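Teaching a Two-Arm Robot to Pack a Pen Case by Remote Control

Posted 7/18/19 in Bench Notes

I've been getting the same question in my inbox since March, when I put up the first post on our teleop setup: okay, the arms move, now how do you teach them something? So this is my attempt at a proper walkthrough. The task is a small one — put a few writing things into a hinged plastic case and close the lid — but it has nearly everything in it that makes teaching by demonstration fun and also makes you want to go lie down for a while.

What you need

Two arms with grippers, two leader arms (the little ones you hold and move), a table, and some way of recording joint positions and video together. I use Polon for the recording because it lets me throw away a bad take with one foot pedal. Plondora does the same job if you'd like buttons on a screen, but both your hands are busy, so get a pedal either way!

Step 1: Decide what "done" means

Write it down before you touch anything. Mine says: all the items inside the tray, lid closed, both grippers open and up. My first batch at the Wondham workshop had no written ending at all, and I'd sometimes pull the arms away and sometimes leave them hovering there. The trained policy learned to hover. I lost a weekend to that.

Step 2: Pick a start pose and stick to it

Bring both arms to the same spot before every take. Save it as a preset and call it up. Don't try to hit it by eye (I tried, I'm bad at it, you probably are too).

The objects are a different story. You want those to move around from take to take. Slide the case over a bit, turn the marker, swap which side things start on. Small changes at first, bigger ones once your hands know the job.

Step 3: Practice with nothing recording

Give yourself 40 dry runs. I know, it sounds like a lot, and it goes by fast. What you're after is a motion you can repeat without thinking about it. If you catch yourself stopping halfway to figure out which hand goes next, you aren't ready, because those pauses go straight into the data and the robot will happily copy them.

Talking out loud helps me. "Left slides, right pinches, left lifts." I sound ridiculous.

Step 4: Flat things and round things

Flat items are the hard part. A gripper coming straight down on something thin just taps the table. Touch down lightly with a fingertip, drag the piece a little until it sits between the fingers, and only then close. Go slow! If the arm starts to push back at you through the leader, you're pressing too hard, so ease off.

Markers are friendlier, but they roll. Come in from above with the fingers on either side of the barrel and close slowly so it doesn't shoot off across the table. I grab near one end when I want to angle it into the tray, and near the middle when I want it to stay level.
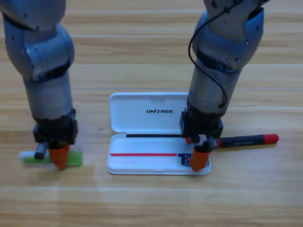

Left arm on the green and white strip, right arm at the marker beside the open case.

Keep the two arms out of each other's way while you do this. My rule is that each one stays on its own side of the case unless it's placing something, and the other waits up high when they'd have to cross. You can do both hands at once later on, when you've got the feel of it.

Step 5: Record in short sets

I do 27 takes, then get up and walk around. Past that my wrists get lazy and I start cutting corners on the lid. My full set for this task was 300 good takes spread over a couple of weeks, and I trained on those for 2000 steps just as a quick check that nothing was badly broken before giving it a real run.

Step 6: Watch your takes back

Yes, all of them. Toss the ones where you bumped the case or forgot the ending. Keep the ones where you fumbled a grab and then fixed it smoothly — those are gold, since the robot is going to fumble too and it needs to have seen the way out.

If your leader arms are the Nikolovski kind, check the wrist zero before each set. Mine drifts, and the closing motion on the lid is where it shows up first.

Next post is on the lid, which deserves its own page.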